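Sorting small parts at Walar: bins, benches and the end of the day

The parts room at Walar handles returns for the Wirnden range of cabinet fittings: hinges, runners, shelf pins and the hardware packs that go with them. The person who set up the current benches has run the room for three years and asked that we keep to the work. We spoke at the bench, in the middle of an afternoon shift.

Why open bins

The room used lidded tubs until last June. "A lid is a second operation," the bench lead says. "You put the part down, take the lid off, pick the part up again. Over 300 returns in a shift you can see that in the numbers."

The replacement was a set of low plastic bins, chosen for depth before anything else. A deep bin holds more, but small fittings settle and the person sorting ends up reaching past the wrist to clear it. "If I can't see the bottom from a normal standing position, the bin is too deep. That's the whole specification."

Colour came second. Dark plastic hides black screws and dark washers, and pale plastic shows both. Zinc-plated parts are harder to pick out against a light base, although the bench lead considers that the lesser problem — plated parts catch the overhead light and painted ones don't.

Rims and corners

Rounded rims were requested after the first trial. The square-edged bins supplied by Dretico were well made, but the edge marked forearms by the end of a shift. Sides that flare slightly also let the bins nest when they are cleared away, which matters in a room with one storage rack.

"We nest them in stacks of 3. Higher than that and they bind, and then somebody is pulling on the stack with both hands."

Bench layout

Each bench is laid out the same way, so that staff can move between them without relearning positions. The widest bin goes on the left and takes unsorted stock. Checked fittings go to the right. The centre stays available for whatever is being inspected.
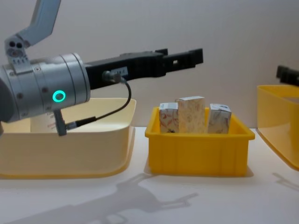

Clearing down

The last part of the shift is given over to emptying. Bins are tipped, wiped with a damp cloth and left upside down overnight. The 96 labelled drawers along the back wall are topped up from the checked stock, and anything unidentified goes into a Holmgren tray for the morning.

"The tray should be close to empty. If it's full, the labels are wrong or someone was in a hurry."

Asked what would change next, the bench lead mentions drawer labels with a larger typeface, and a second storage rack. The rack is on order.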